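Green spatula left a sticky film on my black frying pan, how to clean and is the pan still good?

Posted in Kitchen and Cleaning
Asked by swati_k, 4 replies hidden, 2 shown in full

Hello to all. I have one frying pan, black, nonstick coating, I bought it in August in a shop in Flallthorpe. The label on the bottom was Prudlow but it is already washed away. I use it almost every evening for eggs and sometimes for flat bread.

Since a few weeks there is a brown film on the inner side, mostly near the rim. It is sticky when the pan is warm and hard when it is cold. Eggs begin to stay in this place. I wash the pan by hand with dish soap and a soft sponge, never in the machine. I use oil from a spray can, and only tools without metal.

My mother says I must scrub it with steel wool and finish with the problem. My neighbor says I must throw it out. I don't want to do the one or the other before I ask. The pan cost me 40 dollars and for me it is not so little.

So I wish to know how I remove the film, and how I can see if the coating itself is damaged. Also, is it the spatula that does this? When it lies on the hot pan it becomes a little soft, I think.

Bovatine
Member, 6 years on this site

Please don't use steel wool. Your mother is right for an iron pan, but on a nonstick pan it takes away the coating together with the dirt.

The film you describe is almost surely old oil. Spray oils often contain lecithin, and it bakes on at the rim where there is no food to take it away. Ordinary soap does very little against it. I had the same on two pans and I cleaned them in this way:

1. Put water in the cold pan until the film is covered. Add 2 spoons of baking soda and stir.

2. Bring it to a slow boil and let it go for ten minutes. Stay in the kitchen, it likes to foam over.

3. Turn off the heat and wait until the water is lukewarm. Don't pour cold water in a hot pan, the bottom can bend.

4. Pour out, and rub the film with a soft sponge and a paste of baking soda and a little water. Small circles, light hand. Then rinse well, dry, and lay the pan and the tools out on the table where you have good light. Look over everything. A spatula with a melted or rough edge should go.
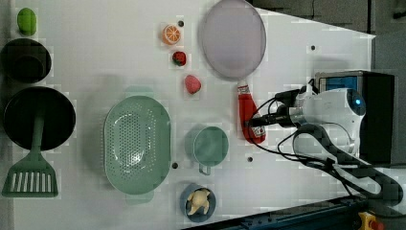 5. If some film stays, repeat the boiling the next day. My worse pan needed 4 times, so don't lose patience after the first one.

6. When it is clean, put a few drops of normal oil on a paper towel and wipe the inside very thin. After this, no more spray.

About the spatula: if it is nylon, it can become soft when you leave it lying in a hot pan, and then it can leave marks. Silicone supports more heat. In both cases take it out between turns and put it on a small plate.

For the coating, wait until the pan is clean, because the film hides everything. Then hold it near a window and turn it slowly. A change of color is not serious. If you see flakes, or places where the metal comes through, I would not cook in it anymore.

tea_and_toast
New member

just buy a new one, they never last longer than a couple of years anyway. I use the spray also and never had a problem but maybe my brand is different

Comment by swati_k

Thank you both. I did the boiling yesterday at 7 in the evening and again this morning. The water became yellow and more than half of the film is gone already, only near the handle it is still brown. I see no flakes until now. The spatula has a rough edge in one corner, so I will replace it with a silicone one. May I use vinegar for the last part, or is it bad for the coating?

Comment by Bovatine

Vinegar mixed with the same quantity of water is fine for a short time, but it helps more against white spots from hard water. For oil stay with the baking soda. And don't mix the two in one pot, they cancel each other and you have only salty water with bubbles.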